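Besau Woodworkers Board > Finishing > Film finish vs. oil on a desk top

planeview_tom
Joined: February
Posts: 14

I'm finishing a desk top this month and I can't decide between a film finish and an oil. The top is solid wood, glued up from boards, brown, fairly plain. It will be used every day for writing, a laptop, and coffee. My wife leaves glasses on things. The last table I did was in wiping poly and I got dust nibs in every coat.

I have a quart of Somness hardwax oil on the shelf and a quart of satin poly. I would rather not buy a third thing. What would you use?

millgate
Posts: 2208

Poly. A desk gets forearms on it for hours and forearms are greasy. Oil finishes go dull in exactly that spot. Thin the first coat, let it dry overnight, sand with 320, then put on two more. Dust nibs come off the last coat with a brown paper bag after it has cured a week.

quartersawn_lee
Posts: 631

I disagree with millgate. Poly looks fine for three years and then somebody drags a stapler across it and you have a white scratch that can't be fixed without stripping the whole top. With hardwax oil you sand the bad spot, wipe on more, and it blends in. I have two desks in Somness and both have been touched up more than once. You can't find the repairs.

millgate
Posts: 2208

You can't find them because you know which way to stand. I've refinished oiled tops for customers and the patch always shows in raking light.

quartersawn_lee
Posts: 631

Then they used a different sheen or didn't sand far enough out. Feather it at least a hand's width past the damage.

oldbarnred
Posts: 87

What grit did you stop at, Tom? That matters more with the oil than people think. If you go past 180 on a hard wood it doesn't take up enough and you get a weak finish. Under poly you can go to 220 and it makes no difference.

planeview_tom
Joined: February
Posts: 14

I stopped at 150 because I ran out of discs. I can pick up 180 at the Sales counter on the way home.

For color, I'm after a plain medium brown, no red in it. Something like this.

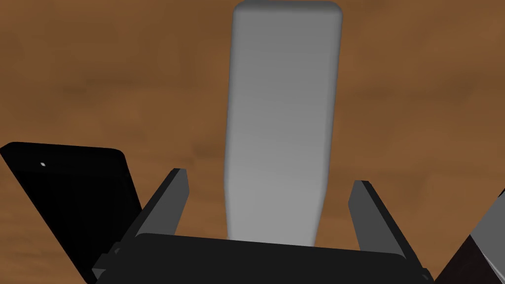

The brown I mean (it's a render, but the tabletop is close)

oldbarnred
Posts: 87

That's easy to reach. Wipe a wet rag on an offcut and look at it before it dries. That is nearly the color a clear oil will give you. If the wet color is right, don't stain at all. Oil-based poly will go a bit more amber and keeps going that way over the years.

sawdust_in_stumstead
Posts: 340

Be careful matching to anything on a screen. My monitor in the shop shows every brown as orange. Make sample boards from the same lumber, sand them to the same grit as the top, and look at them in the room where the desk is going to live. Do it at night with the lamps on too. I skipped that on a bookcase and it came out looking green under the kitchen lights.

millgate
Posts: 2208

Agree on the sample boards. Do one in each finish, since you own both cans. Put a wet glass on each and leave it until morning.

quartersawn_lee
Posts: 631

Give the oil sample a full cure first or the test means nothing. The can says 5 days. I give it two weeks.

millgate
Posts: 2208

Two weeks with the desk out of use is part of the cost of oil. That should be mentioned.

gluepot
Posts: 52

Whichever one you choose, finish the underside too. Same number of coats. I left mine bare and the top cupped the first winter when the furnace came on. It pulled two of the screws out of the apron. Also slot the screw holes if you haven't.

planeview_tom
Joined: February
Posts: 14

Holes are slotted. I had not planned on finishing the bottom but I will now.

I cut up one of the leftover boards and have samples going in both. Sanded to 180. The oil is easier to put on, I'll say that. Wiped the extra off after ten minutes and hung the rags flat over the fence outside.

oldbarnred
Posts: 87

Good on the rags. Don't ball them up in the trash.

sawdust_in_stumstead
Posts: 340

If the color comes out too light with the oil, Somness sells a tinted version in small cans. It mixes with the clear. Start with very little of it, and write down the amount, because you'll need it again for touch-ups.

planeview_tom
Joined: February
Posts: 14

Thanks. I'll do the glass test on both when the oil has had its two weeks and post what I get.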